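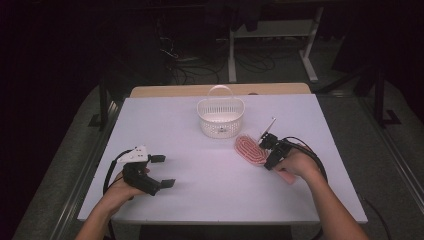

Two hand-held grippers, one hairbrush, one basket. Table rules thread.

1/ We've rewritten the working rules for the hand-held gripper bench at Stellero. A few people at other sites asked for them, so I'm posting the main ones.

2/ Clear the surface first. Only the objects on the task sheet go on the white board. Mugs, phones and spare screws go on the shelf by the door.

3/ Start with both grippers open and off the table. Say "ready", wait for the other person to say it back, then begin.

4/ Cables run along the forearm with a loose loop at the wrist. If a cable drags across the board, stop and do that run again.

5/ One gripper per object unless the sheet says 2. The free hand stays well away from whatever the other one is going for.

Leltetwood, May 8, 2022 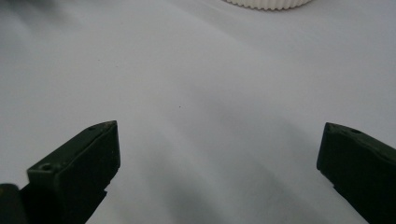

6/ Question from the Griffiths team: how clean does the board have to be? Wipe it at the start of each block. A single dark speck like the one in the middle there is a note in the log. Anything you can feel with a fingertip means wipe again.

7/ Look at the finger faces before every block as well. Scuffs and dust on the top edges are fine. A chip on an inner face is not, and that pair comes off.

8/ Shadows on the board are allowed. Please don't move the lamps halfway through a block to get rid of them.

9/ We went back over 479 runs from the old rules. 53 had to be thrown out, most of them for cables or for things left on the table. The Geron sheet now has a tick box for each.

10/ If you drop something, leave it where it lands, finish the run and mark it as a drop. Don't tidy up mid-run.

11/ Still open: how long a block should be before people swap over. We're trying two lengths and I'll add the result to this thread in October.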